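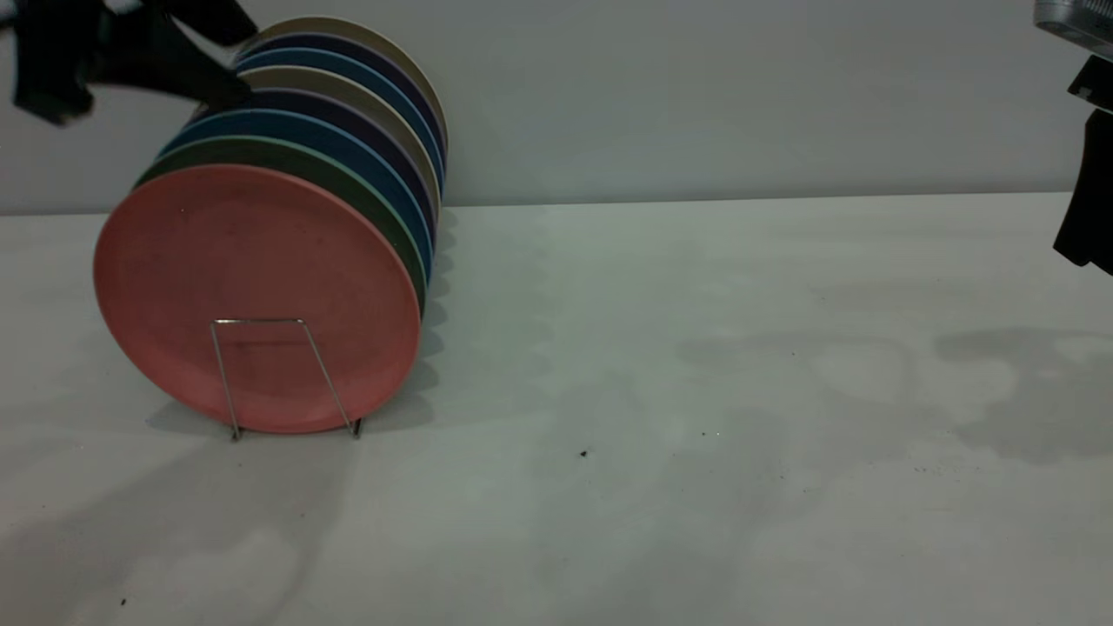 Subject: Re: chores, and are we there yet

On Monday, a list member wrote:

> I keep seeing clips of machines folding towels and
> wiping counters, and every one of them ends before the
> boring part. My question to the list is simple. Is there
> any chore, start to finish, you would hand over today and
> leave the room? I run a small kitchen supply shop, we
> wash and rack demo dishes all day long, and I'd be
> first in line. But I don't want to hear about what's
> coming in five years.

Leave the room, no. Stay in the room and do something else at the next table, yes, for a couple of jobs, and I'm more excited about that than I have been about anything on this list in a long time!

Since you mention dishes: that's what we've been working on at Quansah since March. Two arms, a white table, a wire rack, and plates in mixed colors so we can tell from across the room which one went wrong. Eight plates on edge in that rack, leaning the way plates lean, is a harder problem than it sounds. They overlap, so for most of them all you get is a strip of rim. The fingers have to come in at the top edge, get one rim and leave its neighbor alone, and then lift along the tilt. Lift straight up and you drag the next plate with you. (Ask me how I know.)

Our log for the last long run, since you'll want numbers. We tried 563 single-plate moves, rack to table or table to rack. 447 went through with no help at all. The rest were mostly two plates coming up together, or a plate set down between slots and left leaning on the others. Broken plates: two, both mine, both carried by hand.

Is that good enough for your shop? Probably not for the racking. A person does a full rack in the time our setup does two plates, and a person notices a chip. But think about where it was before. Our first version could only handle plates spaced two slots apart, all one size, and I had to line up the rack with tape. Now the big one can go in front of the smaller ones and it copes. I nudge the rack between runs on purpose and it copes with that too, as long as I don't turn it much.

What it still can't do:

Wet plates. Water on a rim changes the grip and we haven't sorted it out.

Glasses, at all.

Stacks lying flat. There is no edge to get hold of, and a person slides the top one over with a thumb without thinking. I would love to hear from anybody who has this working.

Knowing when it's done. It will look for a ninth plate.

As for the shop floor side, the Nundau folks posted here a while back about loading trays of machined parts, and I think their job is closer to ready than ours. Same motion over and over, parts all alike, dry, and the fixture is bolted down. They were getting over 700 cycles between stops. If your demo dishes are all one pattern you are nearer to their case than to mine, so read that thread first.

The Cultik grippers people asked about: we tried a pair, liked them, went back to the narrower fingers for plates. Happy to go into that in a separate thread if there's interest.

And if you can send me the slot spacing on the racks you use, I'll bend one to match and run it. I mean it, it's an afternoon's work and I'd enjoy it — plus I'd like to see it fail on something I didn't build.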